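**Jandmont presents Jiltov, a desk and play corner line for small apartments**

Jandmont, the home storage company from Lazăr, announced today that its new line Jiltov will be in stores in June. The line has 100 articles for the place where children do homework and where they also play: wire shelves, wall baskets, pencil cups, trays and patterned fabric panels.

The idea of Jiltov is simple. In many homes, one corner must serve for books, pencils and toy bricks together, and in the evening everything should have a place to return to. Before the launch, the company asked 3000 families how they use this corner, and 2966 of them completed the full questionnaire. The most frequent wish was to keep the floor free - the second was to have pencils always in reach.

"We did not want to make one more big closet," said Silviu Roman, head of product at Jandmont. "A shelf in the corner, a basket on the wall, a cup for pencils. The child can put the books on top and continue to build with the bricks."

The fabric panels are made together with the textile workshop Jarkon, which supplied 357 pattern samples during the development. The chosen pattern is a patchwork of blocks in blue, maroon and cream. Panels can be ordered separately from the shelves.

Stores can request the catalog and the price list from the Jandmont sales office from 9 a.m. 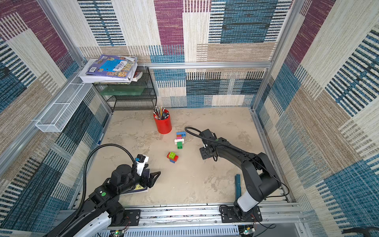
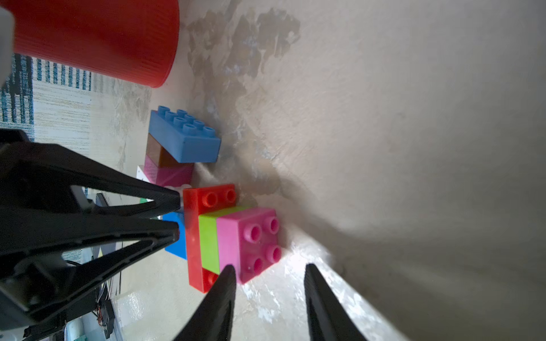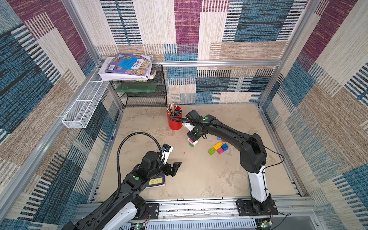 *First and last picture: corner with black wire mesh shelf, white wall basket, red pencil cup and patchwork fabric walls. Middle picture: toy bricks, close view. Free for editorial use - please credit Jandmont.*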